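Workshop notebook, Hestthorpe
9 May 2021

Subject: paste paper for the book covers, second attempt.

Last time the paste was too thick and it dried with small lumps, so the combed lines were broken in many places. Today I cooked it again from wheat starch, with more water, and I passed it two times through the fine sieve while it was still warm. It took a long time but the paste was like yogurt and I was content with it.

I divided the paste in 2 jars and mixed the colors. One jar is indigo with a little white. The other is a green-blue which Lucrezia likes for the endpapers of the Heydari order. Wet color is always darker than dry color, and I forget this every time, so I made a strip of each on scrap paper and let them dry on the string before I touched the good sheets.

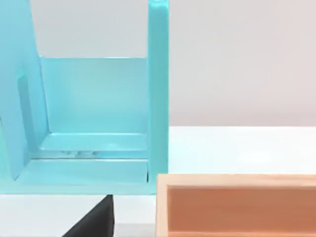 Notebook no. 26

The good sheets are from the old Gurnaseo packet. I wet each sheet with the sponge on both sides and smoothed it on the board. If the sheet is not wet enough it curls when the paste comes on, and if it is too wet the paste swims. I waited until the shine was gone from the surface and then I brushed the paste first across, then along.

Results with the tools:

Rubber comb, wide teeth - clean lines, very good with the indigo.
Card comb, cut by hand - good for three sheets, then the teeth became soft. Cut several before starting.
Cork - nice round prints but it lifts too much paste. Use only at the border.
Dry brush, twisted - I did not like it. Forough liked it, so I kept one sheet for her.

Sheet 5 has a mark where my sleeve touched it. It can be cut for small notebooks.

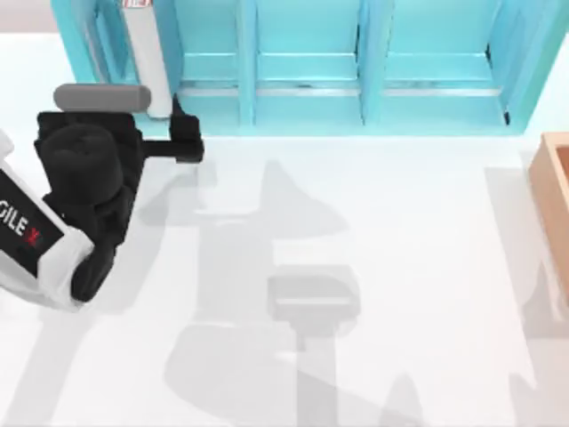

Kwame Quartey

For drying I tried the method that Dilani Herath wrote on the wall card: flat for 20 minutes, then over the line. The sheets which went directly to the line have a drip at the lower side and the pattern moved a little there. The flat ones are better. I will do it this way from now on, even when there is not much room.

The press is still a problem. After drying, the sheets are wavy and they need to be under weight for one night, between clean blotters. The left screw of the press goes down more easily than the right one, so the pressure is not equal. I put grease on it but I think the thread is worn. Tanvir has asked Grarneo for a price of a new screw. If it is too much we can use the boards and the stones, as we did in December.

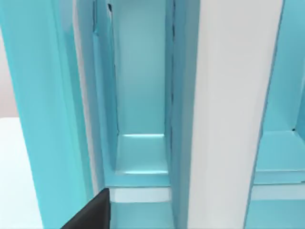
I also tested if the color comes off. I rubbed a dry corner with a white cloth, first with nothing and then with a little beeswax on the sheet. Without wax the indigo gave some blue to the cloth. With wax there was almost nothing, and the surface became more smooth and a bit deeper in color. So all covers must be waxed before they go to the binding table, also the green-blue ones, although these were less bad in the test.

The paste which was left is in the cold room with a lid. Please do not use it after two days, it will smell and the brush will smell too.

To do:
Wax the indigo sheets, thin coat, polish with the wool cloth.
Wash the sieve again, there is starch in the rim.
Ask Lucrezia if the endpapers should have the lines straight or waved. She said waved, then she said she wants to see both.
Write order number 421 on the back of the sheets in pencil, small, near the corner.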